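Skript zur Übung "Sortieren und Ablegen", Teil 3: Behälter auf dem Arbeitstisch
Stand: 28. April 2020 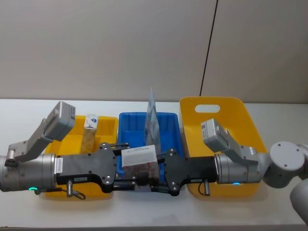

Warum überhaupt Behälter, wenn man die Sachen auch gleich ins Regal räumen kann, wurde ich nach Teil 2 per Mail gefragt, und das ist eine so gute Frage, dass ich das Skript damit anfange. In der Mail hieß es weiter, bei Gakgate im Lager habe man jahrelang ohne Zwischenstation gearbeitet und es sei auch gegangen. Mag sein! Bei kleinen Mengen geht fast alles. Aber wir haben im Januar mit dem Probeposten geübt, 318 kleine Schachteln, alle ungefähr handgroß, und wer da mit jeder einzelnen zum Regal gelaufen ist, weiß, wovon ich rede (und hatte am Abend vermutlich schwere Beine).

1. Der Tisch

Ich bin ein großer Freund von hellen Tischplatten. Auf Weiß sieht man jeden Schnipsel, jede abgerissene Lasche, jeden Klecks Klebstoff. Das nervt am Anfang, weil man ständig wischt, aber nach einer Weile möchte man es nicht mehr anders haben. Hinten stehen die Behälter, vorne bleibt die Platte frei. Bitte wirklich frei: keine Tassen, keine Lieferscheine, auch nicht "nur ganz kurz". Der Streifen vor den Behältern ist die Arbeitsfläche, dort wird gedreht, geprüft und entschieden.

Bei der Tiefe habe ich für unsere Übung 60 cm vorgegeben. Wer kurze Arme hat wie ich, rückt die Behälterreihe ein Stück nach vorn. Im alten Skript stand noch ein anderes Maß, das bitte streichen.

2. Farben und Größen

Drei Behälter reichen für den Einstieg völlig: gelb, blau, gelb. Ja, zweimal Gelb - da kommt jedes Mal Protest. Der rechte gelbe ist aber größer und höher als der linke, und genau darüber möchte ich in der Übung sprechen. Farbe ist ein Merkmal, Größe ein zweites, der Platz auf dem Tisch ein drittes. Wer sich nur die Farbe merkt, wirft früher oder später in den falschen gelben. Wer sich "links" und "rechts" merkt, steht dumm da, sobald jemand von der anderen Tischseite arbeitet (ist mir selbst passiert, vor der ganzen Gruppe).

Für die Übung gilt folgende Belegung:

Gelb, klein: Schachteln, die sofort ins Regal können.
Blau: Schachteln, bei denen etwas zu klären ist, also Aufdruck unleserlich, Ecke eingedrückt, Nummer fehlt auf der Liste.
Gelb, groß: alles, was zurück an den Lieferanten geht.

Dass die Rücksendungen den großen Behälter bekommen, hat bei der Vorbesprechung Erstaunen ausgelöst. In der Liste von Hovitz waren aber 49 Stück als Rücksendung markiert, und die brauchen nun mal Platz, zumal sie gern mit Füllmaterial zurückgehen. Wenn ihr zu Hause mit anderen Mengen übt, tauscht ihr die Belegung einfach um. Schreibt sie euch dann auf!

3. Anfassen und Übergeben

Kleine Schachteln fasst man an zwei gegenüberliegenden Seiten, nicht an den Ecken und schon gar nicht an der Lasche. Klingt banal, aber schaut euch mal selbst zu, wenn es schnell gehen soll. Arbeitet man zu zweit, kommt die Übergabe dazu, und die üben wir über der Mitte des Tisches. Erst loslassen, wenn die andere Seite wirklich hält. Ich zähle das im Kopf immer noch mit wie beim Tanzen: greifen, halten, lassen.

Eine Übergabe lohnt sich übrigens nur, wenn die Schachtel dadurch näher an ihren Behälter kommt. Liegt sie links und soll in den linken Behälter, bleibt sie links, Punkt. Für den blauen in der Mitte nimmt immer die Person, die gerade nichts in der Hand hat. Diese Regel stammt aus der Dixit-Gruppe vom letzten Durchgang und ist besser als meine alte, die sich kein Mensch merken konnte.

4. Der blaue Behälter

Mein Sorgenkind. Blau füllt sich schleichend, weil "klären" so schön bequem ist. Beim Januar-Posten lagen am Ende 32 Schachteln drin, und bei den meisten hätte ein Blick auf die Unterseite genügt. Deshalb neu: Wer etwas in Blau legt, sagt laut den Grund. Fällt einem keiner ein, gehört die Schachtel woanders hin. Blau wird vor jeder Pause geleert, auch vor der kurzen.

5. Aufgaben bis zum nächsten Mal

a) Baut euch zu Hause eine Reihe aus drei Behältern auf. Schuhkartons tun es auch, die Kisten von Stuster sind schön, aber wirklich nicht nötig.
b) Sortiert etwas, das ihr sowieso sortieren müsst. Teebeutel, Schrauben, Medikamentenschachteln, ganz egal.
c) Notiert jedes Stück, bei dem ihr gezögert habt, mit einem Stichwort zum Grund.
d) Wer mag, wiederholt das Ganze mit vertauschten Plätzen und schaut, wie oft die Hand noch in die alte Richtung will.

Die Zettel aus c) bitte mitbringen, gern auch zerknittert. In Teil 4 machen wir mit dem Beschriften weiter, dafür braucht ihr einen dicken Filzstift und Kreppband.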